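Drying elecampane root without ending up with mold
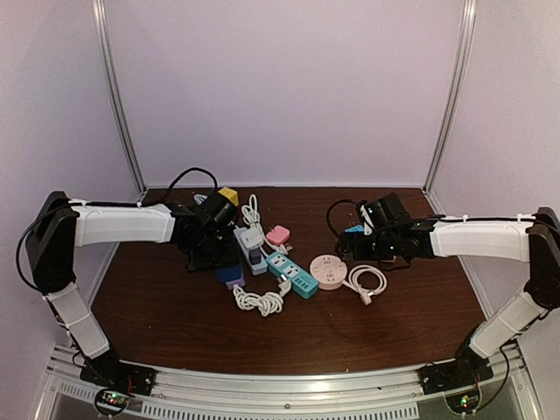

Craig Jardine
Dug my first elecampane in August, sliced it, and spread it on a rack in the pantry. The thick bits went fuzzy. Do I need a dehydrator, or just better character?

Waltraud Bachmann
Slice thinner, an eighth of an inch or so, and scrub before cutting. A pantry has no moving air. I dry mine at 95 degrees with the oven door ajar until a piece snaps. Throw out anything fuzzy. Also, August is early. Wait until the tops die back.

Edvin Backlund
My grandmother used string and an attic. She also lost half of it every year.

Tatsuya Kubo
What Waltraud said. 414 grams fresh left me with roughly 200 dried, and I suspect mine wasn't done.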